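An Afternoon at Pirine: Watching People Teach an Arm About Cups

January | by Hsiu-ying Fung | 6 min read

My cousin Pin-yu has been telling me for most of a year that I should come and see what she does at Pirine, and I kept putting it off because the train takes forever and I pictured a lot of people staring at laptops. Well, I finally went, and there were some laptops, but mostly there was a pine-looking table I'd happily have in my own kitchen, and a robot arm, and a lot of tea.

Pirine has a few rooms on the floor above a bicycle shop. Ho-yin Leung met me at the top of the stairs and walked me straight in, coat still on, because they were about to start a new batch. The idea is simple enough that even I could follow it. A person guides the arm through a small job, the cameras and the joints are recorded the whole way, and that one go is saved as an example. Then they do it again with things set down a little differently. After enough of those, the learning system gets its turn to try the job without a person steering.

The job this month is a mug lying on its side. The goal for the set is 400 examples, and they had 200 when I arrived, which Ho-yin seemed to think was respectable for the time of year (half of them had been out with colds). 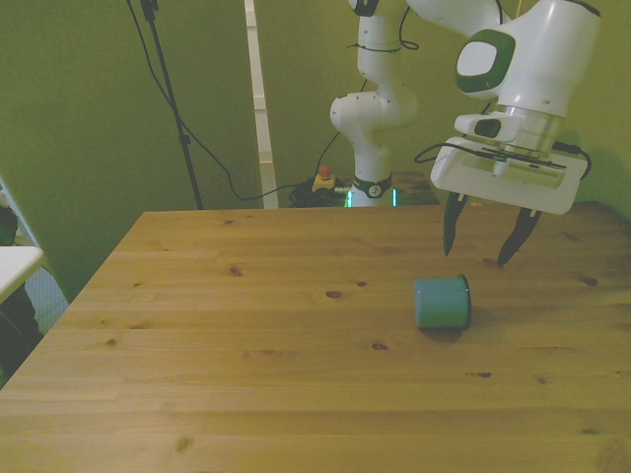
Fingers open over the far part of the table, with the teal target lying on its side in front.

I asked why they didn't just program the positions in, and Edvin Westerberg, who was steering, was very patient with me. He said you can do that if the mug is always in the same spot, but people leave mugs everywhere, pointing every which way, and he'd like the system to have met as many of those ways as possible. He also keeps the clumsy tries, as long as they're labeled. If he drifts too far and has to come back, that coming back is worth having — the system will drift too, sooner or later.

They let me have a turn! I did 4 and I'm told one was usable. It's a strange feeling, a bit like eating with someone else's hand. I kept wanting to hurry the last inch and Edvin kept saying "slower, slower" in the voice my driving teacher used.

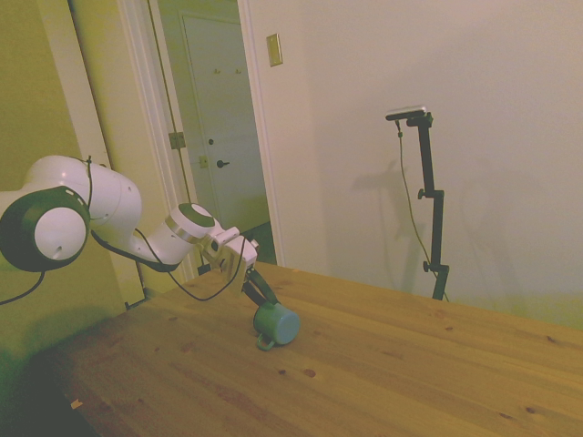
Mug in the gripper, open rim facing right and handle toward the table.

Between batches Ka-ming Wan goes through the recordings and throws out the ones with a missing camera or a bad label. I sat with her for a good 20 minutes and could have stayed longer. She's setting aside some table positions that the system won't see in training at all, to be used for testing later on, and she was quite firm with Edvin about not "borrowing" any of them.

We finished with dumplings downstairs, and Pin-yu has already asked if I'll come back when they move on to bowls. If you go yourself, write to them first, wear something warm, and take the earlier train.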